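Cataloguing advance reading copies in a spreadsheet

Last updated 3/20/20 by Ivar Hovland

Applies to: review blogs with one to five contributors. Any spreadsheet program will do.

An advance copy differs from a shop copy in three respects that matter to a catalogue. It has a publication date that may move, it may carry a restriction on early reviews, and its text may not be final. The sheet described below records all three. I have used it for 264 proofs.

1. Set up the columns

Create one sheet named Proofs with these columns, in this order:

Ref
Title
Author surname
Author first name
Publisher or imprint
Source (post, event, digital)
Date received
Publication date
Review not before
Reader
Status
Notes

Format the three date columns as dates before entering anything. Text that looks like a date will not sort correctly, and converting it later is slow.

2. Assign references

Number the copies from 0001 and write the number in pencil inside the back cover. Do not reuse a number when a book leaves the collection. If two copies of one title arrive, give each its own row. Digital copies get a number too, entered in the file name.

3. Enter the dates

Take the publication date from the back cover or the letter enclosed with the book. If only a month is given, enter the first of that month and put "month only" in Notes. A proof marked December is therefore entered as 1 December.

Leave "Review not before" blank if no restriction is stated. Do not copy the publication date into it -- the two fields are compared in step 5.

4. Limit the status values

Use data validation to restrict Status to: unread, reading, drafted, posted, declined. Donnie Jardine's older sheet allowed free text and ended up with "nearly done" and "half read" as separate entries, neither of which could be filtered sensibly.

5. Build the schedule

Add a second sheet named Schedule. Filter Proofs for rows where Status is unread, reading or drafted, and sort by publication date, earliest first. Add a column called Earliest post. It takes the value of "Review not before" where there is one, and otherwise the date received.

Highlight any row where Earliest post is later than the publication date. It is nearly always a typing error in the year.
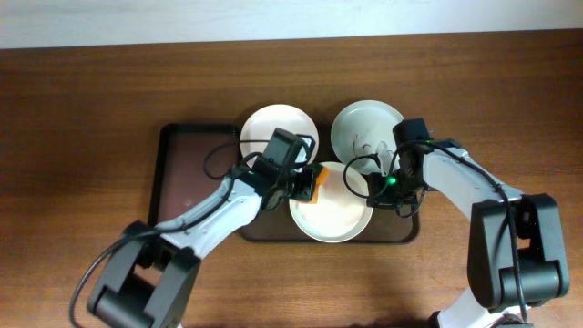
Check the Schedule sheet against the publisher's catalogue once a month. Dates slip, particularly for debut novels, and the date printed on the proof is never corrected. When a date changes, overwrite the old one and record it in Notes.

6. Keep quotations separate

Do not store quotations in Notes. Use a third sheet with Ref, page, quotation and a tick box headed "Checked against finished copy". Fadime Ersoy keeps hers to 200 characters per quotation, and the cells stay readable when printed.

7. Back up

Save a copy as CSV after each session of data entry. Open it once in a plain text editor to confirm that accented letters have survived. Doğukan Özkan is a good test name. If the ğ has turned into a question mark, export again with the encoding set to UTF-8.

Known problem: filters in older spreadsheet programs may list only the first 1,000 distinct titles. Search by Ref instead.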